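Features > Schools and Colleges > Plondham

We use cookies to remember your settings and count visits. Accept all | Manage choices

The folding club

On Thursday evenings the engineering block at Plondham College stays open until eight. The students inside are trying to get two robot arms to fold clothes.

They call the project Gristis, a name left over from an earlier team, and they have entered it in the Sabatier Cup, a contest for college robotics clubs. Teams are given a pile of mixed clothing and marked on how neatly their machine deals with it. The rules run to 37 pages and most of the club has read them. 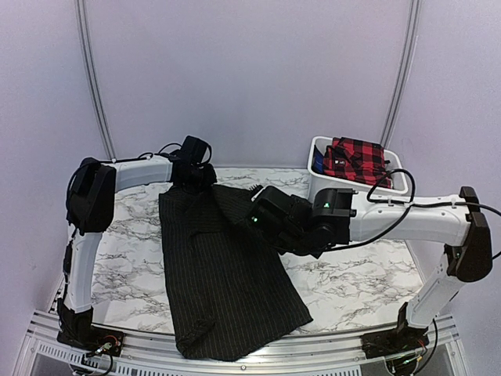

Work on the folding task began in January with tea towels, which are flat and forgiving. Clothes are harder. The club moved on to plaid shirts like the red and black one in the white basket, where the big checks make a crooked edge easy to see. Thin pinstripes on dark cloth give much less help, and the students expect the judges to know that. One arm has to keep hold of the top edge while the other works further down, and the timing between the two takes up most of an evening.

Every attempt is logged. The club has 2428 on file, of which 302 met its own standard for a finished fold. A second-year student keeps the log and reads out the week's figures before anyone switches anything on.

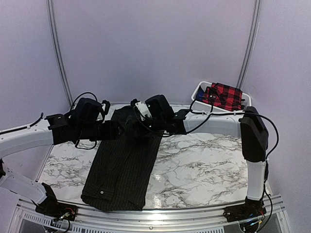 Both grippers at the top end of the pinstriped garment.

The software is written in pairs, one student typing and one checking. The club has used Jelex, a planning program written by former students, for two years. It handles rigid objects well. Cloth changes shape as soon as it is touched, so the students have rewritten large parts of it.
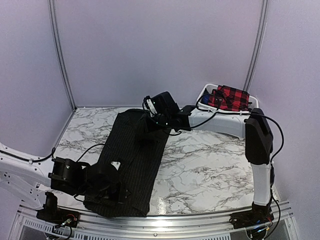
The left gripper down on the cloth, near the front of the table.

Money is tight. The club raised £127 from a cake sale and spent it on spare cable and connectors. Entries for the cup close on Thu 17 April, and a first-year group is already practising with socks.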